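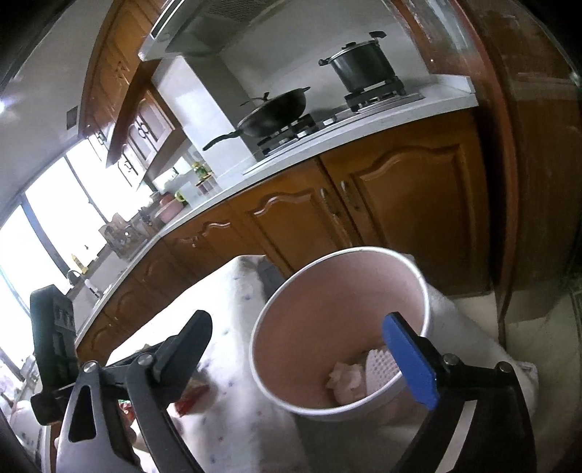

I cut our household trash down to one small bag a week this year, mostly because of money. We moved to Sustton in the spring, and the town charges by the bag. In our old place the trash fee was buried in the rent and I never thought about it. Now I buy printed bags at the hardware store, and if the lid of the can doesn't close, the truck drives past.

For the first month we filled three bags a week. My husband thought that was normal for two adults, a teenager and a dog. Then I asked Genowefa Wróbel across the street what she put out, and she said one bag every two weeks, sometimes three weeks in winter. She didn't make a speech about it. She said she just didn't bring much in.

I started with a kitchen scale and a notebook. Every evening in September I weighed what went out and wrote it down under a few headings. The worst single day was 2480 grams, and most of that was food. Half a pot of soup, a bag of salad, the end of a loaf, and a melon I had been meaning to cut up. The best day was 267 grams. We had been out until evening.

Food was the biggest heading by a wide margin, so I dealt with that first. We don't have much of a yard, but Sornach, the garden supply place on the Hamalham road, sells a plain compost tub with a locking lid and I put one by the back steps. Peels, coffee grounds and eggshells go in there. It smelled for the first few weeks. I was putting in too much wet stuff and no dry stuff. Torn-up egg cartons fixed most of that. I still get fruit flies when it's warm and I haven't found a cure that I'd recommend.

The other half of the food problem was shopping. I used to go once a week and buy for a person who cooks every night, and I cook maybe four nights. Now I go twice, with a shorter list, and one dinner a week is whatever is left. My son calls it museum night. He eats it.

Paper was second. I don't mean mail, which goes in recycling, but tissues, paper towels, napkins and the rest. None of that gets recycled here. I cut up two old bath towels into squares and keep them in the drawer under the stove. They get washed with the dish towels. We still buy paper towels for when the dog is sick, and one roll lasts us over a month. I tried cloth handkerchiefs for everybody and that lasted four days. Tissues stayed.

Plastic film was third and I have made very little progress. Cheese comes in it, meat comes in it, the cucumbers come in it one at a time. The butcher on Szczepańska will put things in your own container if you ask before he starts wrapping. The supermarket won't. I rinse and reuse the bread bags and that's about the extent of it.

Something I didn't expect to matter was the size of the cans. We had a tall one in the kitchen with a foot pedal, and it took a big bag, and we filled the big bag. Waldemar Kubiak from my old job told me to get rid of it and use something you have to empty every day. I gave the tall one to my sister. Emptying a small can is annoying, and I notice what's in it every time.

I also stopped lining the little cans in the other rooms. I was throwing out a plastic bag with four cotton balls in it. Now they get tipped into the main bag the night before pickup and wiped out if they need it.

We've been at one bag for nine weeks, apart from the week my in-laws came, when it was two. What I haven't worked out is cat litter. We don't have a cat yet, but my son is asking, and I looked up how much a cat goes through. If anyone in a pay-by-bag town has a litter that doesn't weigh a ton, leave a comment. The wood pellet kind was mentioned to me but I don't know if cats like it.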